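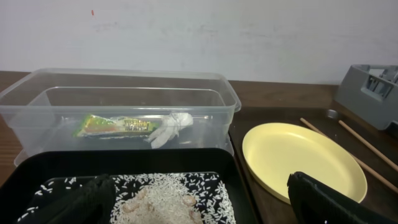 2 min read

Gemma Pilkington had sorted at the Fliltbridge plant for most of her working life, and in October they gave her a chair.

The chair was at the end of the bench where the arm worked. Her job now was to watch it pick peanuts out of rice, and to press a button when it got stuck. It pinched, lifted, moved over to the plate and let go. Then it went back.

"How's it doing?" Chia-hao Pan asked. He had come over from Hotside with the machine and would go back there when it was signed off.

"Slow," she said.

"It doesn't get tired, though."

She did not answer that. The year she started there were 55 people on the floor at Fliltbridge, and the noise at break was so bad you went outside to talk. The arms had come in at the Grutidthorpe plant first. Marsden, the floor manager, said no one at Grutidthorpe had been let go. Gemma knew two women from there who drove for a grocery store now. They had left on their own, he said, and maybe they had.

At 2 in the afternoon the arm closed on a peanut and brought up rice with it. It did this again. Chia-hao frowned at his laptop.

"It's coming in too steep," Gemma said. "You go in from the side. Push the rice off first, then take it."

"Show me."

She got up and showed him. He asked her to do it over, slower, and typed while she did. Her fingers knew the work better than she did, and she had to stop and think about what they were doing before she could tell him. He wanted to know how hard she squeezed. She had never thought about how hard she squeezed.

They ran batch 221 after that. The arm went in from the side. It nudged the rice away and came up with one clean peanut.

"That's you," Chia-hao said. He was pleased, and he meant it kindly.

Gemma sat back down. There were 30 minutes left on the shift. She kept her hand near the button, but the arm didn't stick.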